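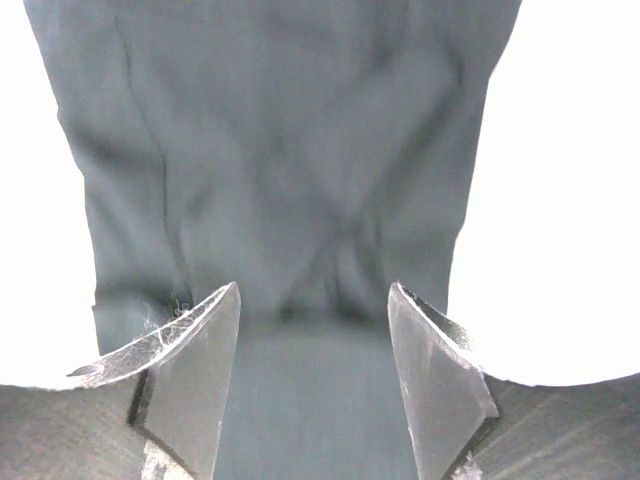 Wrist camera view: dark cloth between the two fingers, with the tightest folds just above the tips.

Kilier: finding a grasp from folds alone

Kilier is a small set of cloth handling episodes, plus the code we used to train a grasp scorer on them. The scorer looks only at the wrist view. It has no overhead camera and no model of the garment, and we love how far that gets you!

What's in it
249 episodes, 142 of them with hand-drawn fold labels
20 fabrics, mostly plain and dark
One folder per episode, with wrist images, finger opening and arm pose

The method
We score each patch of cloth by how many fold lines run into it. Bunched spots score high, smooth strips score low. Then the arm moves toward the best patch — and rescores at every step, which is the part we're most excited about. Line drawing rules are in labels.txt (thank you, Līga Bite, for rewriting them twice).

Known limits
Bright backgrounds wash out to white, so cloth edges can be hard to trace in pale fabrics. Lint on the fingers is left in. Eight episodes have no arm pose and are listed in skip.txt.

Contact
Povilas Dzene and Olga Cáceres, Cluldale. Send us your odd fabrics, we'd really like to try them!

Last updated March 2025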